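4.2 A escrivaninha branca e o que se acumula nela

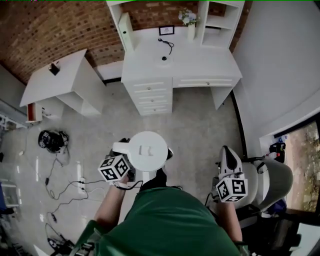

Figura 4. Escrivaninha branca com estante superior, junto à parede de tijolo; à frente, o banco redondo.

Confesso que esta foi a seção que mais gostei de escrever, e também a que mais refiz. Nas duas seções anteriores falei de cozinhas e de corredores, lugares onde todo mundo já espera encontrar bagunça e onde a literatura é farta. A escrivaninha doméstica é outra conversa. Quase ninguém que respondeu ao nosso questionário soube dizer para que serve a sua, e mesmo assim quase todo mundo tinha uma opinião forte sobre como ela deveria estar arrumada!

O móvel da Figura 4 pertence ao que chamo aqui de tipo B, ou seja, escrivaninha com corpo superior (o "hutch" dos catálogos em inglês, que traduzi como estante superior por falta de palavra melhor). Ele me interessa por ser assimétrico. De um lado há uma coluna de quatro gavetas, do outro uma única gaveta larga, e em cima a divisão se repete de outro jeito, com um armário estreito e alto à esquerda e prateleiras abertas à direita. Para quem estuda guarda de objetos é quase um presente, pois o mesmo móvel oferece lugares fechados pequenos, um lugar fechado largo, um lugar fechado alto e lugares abertos, tudo ao alcance de quem se senta.

Trabalhei com o inventário Bomow, que reúne fichas de 707 móveis de escrita em uso residencial. Dessas fichas, separei as de tipo B com parede de fundo cega (sem janela atrás do tampo) e fiquei com um subconjunto bem mais manejável. A escolha da parede cega veio do piloto, feito em novembro, quando percebi que as escrivaninhas viradas para a janela bagunçavam toda a codificação: as pessoas punham plantas no parapeito, no tampo, no chão, e eu não sabia mais o que era do móvel e o que era da janela. No caso da figura a janela fica adiante, à direita, depois de um trecho de parede branca, e o verde lá de fora não interfere no tampo. Para os meus fins, parede cega.

A codificação seguiu a grade de Yatsenko, com uma adaptação minha. A grade original distingue objetos de uso, objetos de exibição e objetos em trânsito. Os primeiros são os que a pessoa pega para fazer alguma coisa sentada ali; os segundos ficam para ser vistos; os terceiros pararam no tampo a caminho de outro lugar e foram ficando. Gosto muito dessa terceira categoria (acho que ela explica metade da minha própria casa), mas ela tem um problema sério: uma foto não diz se um objeto está a caminho de alguma coisa. O cabo preto enrolado sobre o tampo da Figura 4 é um bom caso. Enrolado, ele pode ter sido guardado, pode estar esperando uso, pode morar ali. O pequeno objeto preto e redondo perto da borda da frente, então, eu nem tentei classificar. Criei por isso uma quarta categoria, a dos pendentes, e mandei para lá tudo o que só uma conversa com o morador resolveria.

Com os objetos de exibição a vida é mais fácil. O porta-retratos preto, com um cartão branco dentro, e o vaso branco com flores claras, entre o branco e o roxo, ocupam o vão entre o armário alto e as prateleiras abertas. Esse arranjo aparece tanto nas fichas do tipo B que acabei dando um nome a ele, nicho de vitrine. É uma faixa funda do tampo, difícil de usar para escrever, protegida dos dois lados pelo corpo superior, e que as pessoas parecem ler como um pequeno palco. Em entrevista, uma moradora me disse que nunca tinha decidido pôr flores ali, que "era onde flor cabia". Anotei a frase na margem da ficha e voltei a ela muitas vezes.

O que eu esperava encontrar, e não encontrei, foi uma relação clara entre prateleira aberta e acúmulo. A hipótese herdada do levantamento de Drorkberg era bem simples: quanto mais superfície aberta, mais objeto à vista. No tipo B isso não se sustenta. As prateleiras abertas ficam numa altura em que o braço precisa subir, e o tampo está logo ali embaixo, de modo que o tampo ganha quase sempre. Revi as fichas duas vezes achando que tinha errado na digitação – não tinha. O acúmulo desce para a superfície mais próxima da mão, esteja ela em que tipo de móvel estiver, e a prateleira aberta vira um lugar de coisas que alguém quis pôr ali.

E as gavetas? As gavetas são a parte mais frustrante deste estudo, e prefiro dizer isso logo. Fechadas, mostram só a frente e o puxador (na figura, um botão redondo em cada uma), e o protocolo não nos deixava abrir nada sem o morador presente. Para as casas em que pudemos abrir, apliquei a lista de conteúdo Hodden, com 20 classes de objeto, e a gaveta larga saiu sempre mais misturada do que as estreitas. Minha impressão é que quatro gavetas iguais convidam à separação (papel em uma, canetas em outra, carregadores na de baixo), ao passo que uma gaveta única recebe o que sobrou. Digo impressão porque o número de casas abertas é pequeno e eu não apostaria a dissertação nisso.

Falta falar do assento, que ficou de fora da grade original e que me deu um trabalho danado. Incluí todo assento móvel posto diante da escrivaninha ou perto dela, e a variedade me surpreendeu. Cadeira com encosto é o mais comum, claro, mas os bancos sem encosto aparecem bem mais do que eu imaginava. O da Figura 4 é redondo, branco, de tampo plano, com uma pequena alça retangular levantada bem no centro, por cima de uma base escura. Um banco plano também é uma superfície e, em várias das casas visitadas, funcionava como mesinha auxiliar durante boa parte do dia. Passei a codificar o assento duas vezes, como assento e como apoio, e com isso o total de superfícies registradas no inventário subiu para 963.

O mesmo raciocínio vale para o entorno imediato. À esquerda da escrivaninha há uma mesa lateral baixa, branca, com prateleira aberta embaixo e um objeto pequeno e escuro em cima. Pela regra antiga ela nem entraria na ficha. Pela regra nova entra como satélite, assim como o chão, que resolvi tratar como superfície de guarda em pé de igualdade com as outras. Sei que a ideia incomoda (um dos pareceres da primeira versão deste texto foi bem enfático!), mas basta olhar os cabos pretos que correm pelo piso cinza-claro, emaranhados em volta de uma régua de tomadas branca, para ver que uma parte do que se associa ao trabalho de mesa acaba ficando no chão. O tampo tem um único cabo, enrolado. Se eu parasse a observação na borda do móvel, sairia dali com um retrato muito mais arrumado do que o cômodo oferece.

Fiz um teste rápido de consistência com 2 codificadoras, que receberam as mesmas fichas sem as minhas anotações. Concordaram sem esforço em gavetas, armários e objetos de exibição. Discordaram bastante nos pendentes, como era de se esperar, e um pouco nos satélites, quase sempre pela distância: a partir de quantos passos uma mesinha deixa de pertencer à escrivaninha? Acabamos fixando o alcance do braço estendido de quem está sentado, uma medida meio caseira, mas que as duas conseguiram aplicar sem me telefonar.

Na seção seguinte aplico a mesma grade aos armários de quarto, onde os satélites praticamente somem e os pendentes passam a morar atrás da porta.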